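Gripper care at Geltley

Marichka Skoryk has been looking after our hand-held gripper since May, and she's got it running beautifully! The ribbed magenta pads bend around whatever they close on, so the ribs take all the wear.

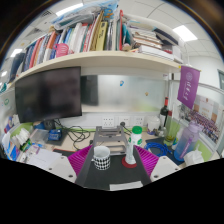
She brushes them out after every 200 grips and swaps the pair at 4,000 – the last set came off at 2,261 with a split rib, so do look early. A new pair takes her five minutes.
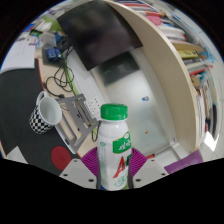
Check the screws on both finger plates while you're in there. Snug is plenty. Spare pads are with Ansel Fitzsimmons, who would love to hear how yours are lasting.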